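EVENT STYLING, UNIT 4: TABLES, FAVOURS AND THE ROOM
Notes to go with the session. Bring these next time, I won't be printing more.

Recap from January. Budget first, then headcount, then room, then colour. If the couple come in with a colour and nothing else, go back to headcount. A table for eight and a table for ten are different jobs.

1. Working out the tables

Get the floor plan from the venue, with measurements. Not the brochure one. Ask where the doors open to and where the band plugs in.

Round tables: low in the middle or properly tall. Anything at face height and guests spend the meal leaning sideways.
Long tables: repeat small things down the length. Gaps are fine. Leave room for bread, water, wine, elbows.
Top table: seen from the front, so dress the front.

Lay one full place setting before you order anything. Plate, glasses, napkin, name card, favour. Whatever space is left is what you have to decorate. Usually less than the couple think.

2. Favours

Where the money leaks out. Cost per head looks tiny, then multiply. Worked example, the Hesness wedding, which we'll keep coming back to: favours quoted at 1304 all in, whole tables budget was 2736. So nearly half gone on something that sits by the fork. Couple hadn't seen the two figures side by side until we put them on one page.

Things to ask:
Will it travel? Guests have small bags and coats.
Does it melt, leak or shed.
Who puts them out, and when. Venue staff often won't unless it's in the contract.
Allergies. Label sweets and nuts, every time.
One each or one per couple. Put it in writing.

Spares - order up to 15 over. Lids crack, ribbons go missing, somebody's cousin brings a plus one. 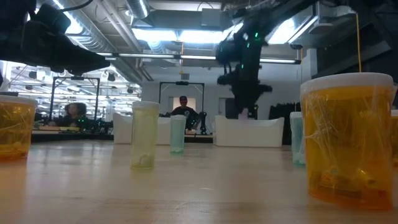
Kianoush Asadi disagreed with me on spares last year and I've left it in the notes as it's a fair point: spares get charged to the couple, so if you're ordering over, show it as its own line and let them cross it out. Also, unopened spares can go on the bar at the end of the night. Fine. I'd still order them.

3. Colour

Pick one main, one quiet, one for small touches. Test them under the venue's own lights, evening as well as daytime. Warm bulbs turn pale pink to beige. Blue goes grey. Ivory next to white looks like a laundry mistake, so choose one and stick to it for linen, candles and card.

Hire linen: ask for a sample in teh actual batch colour. Brodeo and Wijaya both list a "stone" and they are nothing alike.

4. Set-up order

Most of you got this wrong in the practical. Again:

Tables in place, checked against plan
Linen, steamed on the table if you can
Chairs
Centrepieces
Cutlery and glass (usually caterer, check)
Napkins, name cards
Favours last

Name cards by one person only, reading off one list. Two people with two versions of the seating plan is how Flutville happened. Allow 20 minutes for walking round at the end doing nothing but looking. Crouch down to chair height. Candle wicks, price stickers under things, creases.
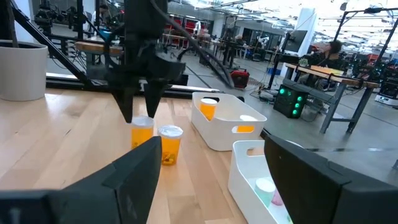 Then the same list backwards for clearing. Check the contract for the finish time, venues charge for overruns. Hired items get counted back into thier own crates, and the sheet signed by whoever takes them. Keep your copy.

5. For next time

Written task, due 14th February. Take the Hesness figures and redo the tables budget with favours at a third or under. One page. Show spares as a separate line (see above, Kianoush wins that one). Say what you'd cut and what you'd tell the couple.

Kourosh Bakhtiari's seating plan template is in the shared folder, use that and not the old one. The old one drops a seat when you sort by surname.

Reading - the linen chapter, skip the bit on chair covers. Flowers in unit 5.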